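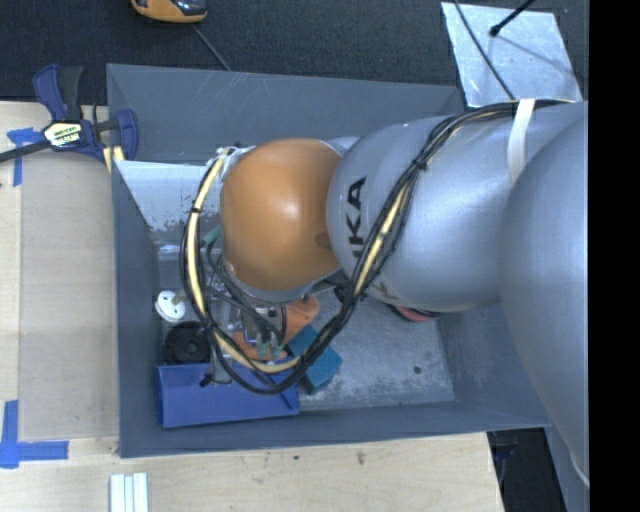

Lavanya Suvarna kept telling me that a gripper comparison is only as fair as the controller you leave alone, and that I wasn't leaving mine alone. She'd read an early draft of this section, back in June, and she was right. I had been retuning the approach speed every time I bolted on a different pair of fingers, and then writing up the difference as if it all came from the fingers. So I threw out those runs and started over, and what follows is the second try.

4.2 Finger swaps on the bin cell

The cell is the one in Figure 1. Everything in this section happened with that arm reaching into that gray box, which is clamped to the table so it can't creep when a finger catches a wall (and fingers catch walls a lot, more on that below).

Figure 1. The bin cell with the arm reaching in over the rim. The teal-blue fingers are the Fillik pair.

We compared 2 finger sets. The first is the Fillik pair, which is soft at the tip and gives a little when it lands on something. The second is the Lullura pair, stiffer and a good bit narrower, and I'll admit I went in rooting for it because it's so much easier to mount. Both go on the same gripper body. The controller is the Dilex one we describe in Section 3, with a single set of gains that I picked before the first trial and then promised Lavanya I wouldn't touch. I didn't touch them!

Each trial goes like this: the planner picks a grasp point, the arm comes down over the rim, the fingers close, the arm lifts to a fixed height, and the wrist force reading decides whether we're holding anything. No human gets a vote. In the June runs I was scoring by eye, and when I went back over my notes I found I'd been generous to whichever set I liked that day. The force reading doesn't have a favorite.

In all we logged 3874 grasp attempts, split evenly between the two sets. Of those, 401 ended in a wall contact, meaning the force on the wrist went over the limit before the fingers had closed. I had expected wall contacts to be rare and boring, and they ended up being the part I learned the most from. The inner walls of the box slant, so a grasp point near the bottom edge looks perfectly reachable to the planner and then the knuckle of the gripper meets the slope on the way down. Narrow fingers should help with that, right? They helped less than I'd hoped. The knuckle is the same width no matter what you hang off it, and it's usually the knuckle that hits.

Where the two sets really did part ways was on flat things lying against the floor. The Lullura fingers could get under an edge, when they got there at the right angle, and when they didn't they just skidded. The Fillik fingers bent on contact and sort of wiped their way in, which looks sloppy and worked more often. On round things I couldn't tell the sets apart, and neither could the statistics (Table 3).

A word about cables, because I lost a week to them. On an arm like this one the cables run along the outside, strapped down and looping past the joints, and the loop near the wrist has to be long enough to let the last joint turn. Make it too long and it drags on whatever is in the box. Make it too short and it pulls, and a pulling cable shows up in the wrist force reading as a few phantom newtons. My force threshold was low enough that a tight loop could fake a successful grasp. We fixed the loop length once, marked it, and checked the mark each time we changed fingers. Anyone repeating this should do that on day one instead of day eight.

I also tried the Bélanger depth filter on part of the data, hoping it would steer the planner away from the slope. It did, but it got so cautious that it gave up on anything near a corner, and I couldn't find a setting I liked. Those trials are left out of the totals and go in the appendix.

Lavanya's other complaint was that I only used one box, and I don't have a good answer to that. A box with straight walls would probably change the wall contact numbers quite a bit, and might flip the order of the two sets on flat parts too. We have one on order. Until it's here, please read Table 3 as a result for slanted walls and one gripper body, with the gains listed in Section 3.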